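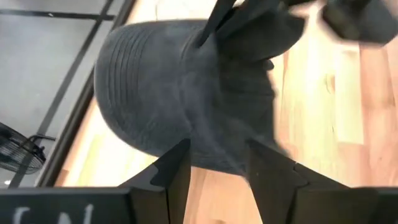 Wrist camera view from the Dilham open day set: gray knitted beanie, the second gripper holding it by the upper edge.

Dilham Open Day Recordings
Data card, version 3

Summary
These are the recordings from our open day in October, when visitors came to the Ollik workshop and watched two grippers handle ordinary clothing. The set has 1358 episodes. After checking, 1291 of them are marked as usable. The others stay in the download, in the folder "review", so please do not mix them by mistake.

What was shown
The demonstration was passing soft items from one gripper to the other. We used 9 items, among them hats, scarves and a pair of gloves. Every visitor could choose the next item and put it down in any position they liked. This made the work harder than in our own tests, and the knitted hats were the favorite of the children.

An operator controlled both arms all the time. Nothing in this set was done by a trained policy. Dale Hawthorne was the operator in the morning, and after 2 p.m. other members of the team took turns. The field "operator" says only "morning" or "afternoon".

Contents of one episode
video_wrist: color video from the wrist camera
joints: positions of both arms
grip: opening of each gripper, from 0 (closed) to 1 (open)
item: name of the item in plain English
result: passed, dropped or stopped

Known problems
Fast movements of the grippers are blurred in the wrist video. Bright areas of the floor can lose their detail. In the afternoon episodes the clock of the second arm is a little late, and you should align the two arms with the "sync" field before training.
The label "dropped" was used differently by different people. In version 2 we corrected the hats, but the scarves are still not checked again.

Sound was not recorded. Faces of visitors are removed from the video.

Related sets
The Toledo and Fommont sets use the same file format, but with one arm only. The loading script works for all of them if you set arms=1.

Changes in version 3
Item names corrected, "sync" field added.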